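28 Jun 2021

**Zaritz says its parts are made in town. The paperwork says less.**

Zaritz, the shelving and bracket maker on the old rail yard, began putting a "Made in Pludari" sticker on its boxes in April. The company's press release last week called the label a success and asked the town to help pay for it. Before anyone signs a check, it would be nice to know what the sticker means.

The release says 1,457 shoppers "engaged with" the label in its first weeks. It does not say what engaging is. Someone who bought a shelf kit would count, presumably. So might someone who picked up a box at the hardware store, looked at the price and put it back. We asked the company which it was and got a copy of the same release by return email.

There is also the matter of "made." Under the rules Zaritz wrote for itself, a product earns the sticker if its last major step takes place within town limits. The rules run to two pages and never say what a major step is. Cutting and bending metal sounds like one. Putting finished pieces in a box with a bag of screws sounds less like one, but nothing in the two pages rules it out.
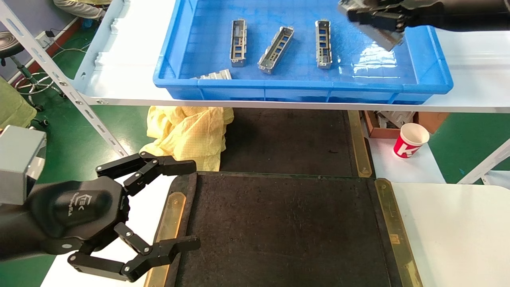
The town already has some experience with this sort of thing. Tazi, the bakery supplier, ran a local label of its own a few years back and dropped it when stores asked where the flour came from. Isport, which sells gym bags and soccer nets, still prints "Pludari Proud" on its tags, a phrase that promises nothing and so can't be broken. Both firms got help with printing costs. Neither was asked to report back, and the town has no record of whether sales went up.

Zaritz wants more than printing costs. Its request covers store displays, a radio spot and a part-time person to visit shops. In return it says the label will "support 388 local jobs." That number deserves a second look. The company's own hiring page gives a much smaller staff, and the release gets to the larger figure by adding in suppliers, drivers and the stores that carry its products. A clerk who sells one Zaritz bracket a week is, by this math, a job supported.

None of this means the label is a bad idea. People here do like to buy from close to home when the price is fair, and a plain, honest sticker could help them do it. Other towns have set a simple test, such as a minimum share of the cost spent locally, and had someone outside the company check it once a year. Zaritz has offered no such test. Asked whether it would accept one, the company said it was "open to conversation."

The request goes before the town council next month. The full text is at the clerk's office, along with the two-page rules. Written comments can be dropped off there during normal hours, and the council says it will read them before it votes.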